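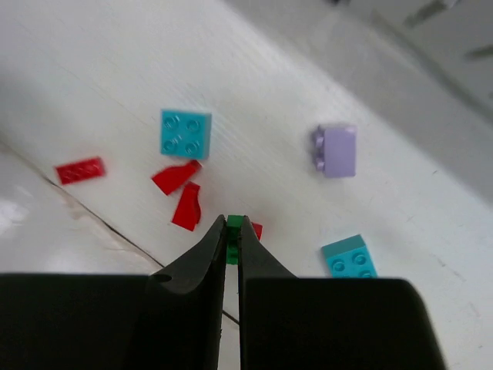
Small green brick, held upright.

July. Up before seven to look at the overnight prices. I've been keeping notes on laying the draw for two months now, so it was time to add it all up.

The bank stands at 2,296 after last night, up 485 since I started. Most of that came in the first three weeks and it has gone flat since. I was on Porkix for the early games and moved over to Vustdale when the commission changed, and I haven't kept the two accounts apart as well as I should have. Spent an hour sorting that out.

Had 5 bets yesterday. Three came in, one was a goalless draw that cost me a fair bit, and the last I closed out early for a small loss. I broke my own rule on that one. The plan says leave it until the second half and I got nervous after twenty minutes.
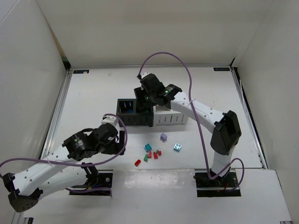 Stunico sent another email about their tipping service, with the first month free. I read through the past results and they quote prices from the night before, which I've never once been able to get. Deleted it. I did keep the one from Amano, who at least list the losing runs.

Stakes stay the same until the end of the month. No bets on friendlies. I might look at the Scandinavian leagues while it's quiet here — need to check how much money is in those markets first.

Nothing on tonight. Paid the water bill.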